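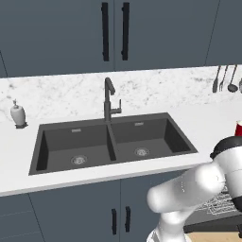 What should a small kitchen set aside before buying a robot arm? Enough for the arm, its grippers and a year of someone's time to look after it.

Hefin Price has read the quote from Ukorgate more than once, and he still won't sign it. "They priced the arm," he says. "They didn't price the dishes."

He buys equipment for the staff kitchens at Clellberg, and he has spent October with a simulated one on his screen. He grants that it looks good. "Of course it does. It's a computer kitchen. Show me a Monday sink."
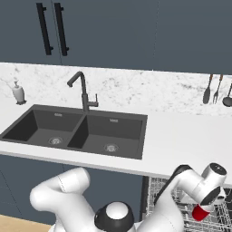 Clellberg Facilities Purchasing

Two arms and an open dishwasher, with a red cup held over the rack, is the part of the demo his colleagues like best. Price wants to know about everything else that goes in a rack. "A cup is a cup. We've got 33 kinds of lid."

Trinidad Pascual, who keeps the budget, is a bit kinder. She'd put $2000 toward more simulation and hold off on hardware. "It's cheap to be wrong in there," she says. Price would rather see a trial on site first, with the supplier paying the freight.
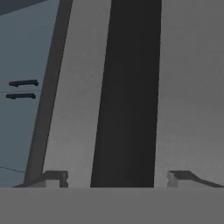
The gripper's two fingers, with nothing between them.

Spare fingers are quoted at $700 a set, and Price has pencilled in three sets a year. Pascual thinks that's gloomy. "Ask me after the first one snaps," he says.

The quote is good until the end of the month. He has asked Ukorgate for a service price in writing and is still waiting.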